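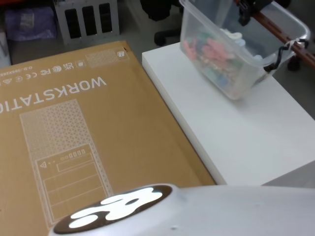 Arash Yazdani

The compression tester at the Wavari carton plant outside Horkum has two steel platens, a load cell and a sheet of perspex between the operator and the sample. A box is taped shut, empty, and placed square on the lower platen. The upper platen descends at a fixed rate until the load curve peaks and falls away. The peak is the number customers ask for. It is also the number they most often misuse.

In April the plant ran a double-wall shipper, 400 millimetres tall, that had been specified for heavy electrical goods. Conditioned overnight in the laboratory at standard temperature and humidity, it failed at 882 kilograms. A second set from the same pallet was held in a humid cabinet before testing and failed at 475. Glue, flute profile and paper grades were identical. The only variable was water.

Corrugated board is a sandwich structure. Flat liners carry the bending load and the fluted medium holds them apart, much as the web of an I-beam separates its flanges. Stiffness rises steeply with the distance between the liners, so a small loss of thickness costs a lot of strength. Thickness is lost easily. Feed rollers set too tight will crush the flutes, and so will a heavy print impression or a strapping machine at the wrong tension. The damage is often hard to see because the medium springs most of the way back. A thickness gauge will pick it up and the compression tester will confirm it.

Where the load goes

When a closed box is loaded from above, the pressure isn't shared evenly around its perimeter. The corners are stiff and take a large part of it. The centre of each panel bows outwards or inwards early in the test and contributes less as the load climbs. Failure normally starts near a corner as a crease, then runs diagonally across the panel.

Two consequences follow for anyone stacking pallets. The first is that boxes should sit in columns, corner over corner. Interlocked layers, laid like brickwork, are steadier in transit but place corners over the weak middle of the panels beneath. Many warehouses compromise by stacking in columns and interlocking only the top layer.

The second concerns overhang. Any part of a box that hangs past the pallet deck has nothing under it. The packing line at Auer, a supplier of pump controllers that buys from Wavari, had a pallet pattern with 29 millimetres of overhang on one long side. The bottom layer on that side buckled in storage while the other held. Rotating the pattern removed the overhang and the claims stopped. The board grade was never changed, though an upgrade had already been quoted.

Deckboard gaps do similar damage on a smaller scale. A corner sitting over a gap is unsupported, and a pallet with a missing board should be taken out of service for that reason alone.

Time under load

A laboratory test is over in minutes. A pallet may stand in a warehouse for a season. Paper creeps: under a constant load well below its measured strength it keeps deforming, slowly, until it collapses. The rate depends on the ratio of load to strength and on moisture. Cycling humidity is worse than steady humidity at the same average, an effect well known to cold-store operators, whose boxes pass through a loading dock twice a day.

Designers deal with this through a safety factor. The expected load on the bottom box is multiplied to allow for storage time, humidity, stacking pattern and handling, and the box is specified to meet the result in the laboratory. For dry goods that move quickly, the multiplier can be modest. For chilled produce it is much larger. Problems arise when a box designed for one supply chain is reused in another and the original assumptions aren't recorded anywhere. 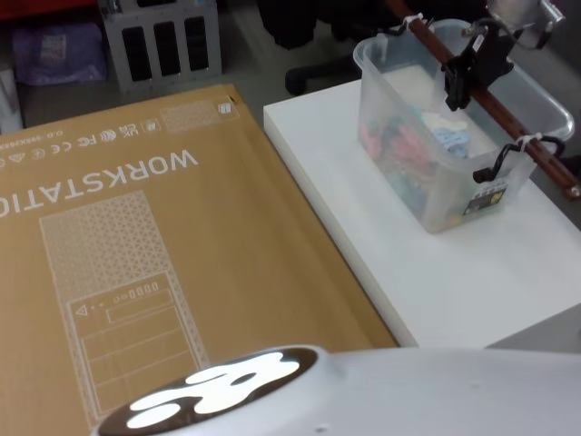
Second use and recovery

Reused cartons deserve more caution than they usually get. Score lines weaken each time the flaps are folded. Tape pulls fibre from the outer liner when it's removed, and a box that has been stored flat on a concrete floor may have taken up moisture on one face. None of this matters much for household storage, where loads are light. It matters a great deal if the box is going back on a truck under other freight.

Once a box is past use, it is one of the easier materials to recover. The mill at Plollodstead takes baled board from the district and pulps it for new medium and test liner. Fibres shorten with each pass, so recycled sheet needs either more weight or a proportion of virgin fibre to reach the same strength. The mill's main complaint is food grease, followed by plastic film left inside the boxes. Ordinary tape and staples are screened out of the pulp.

Flattened board should be kept under cover before collection. Wet bales are heavier, grow mould and are discounted at the gate.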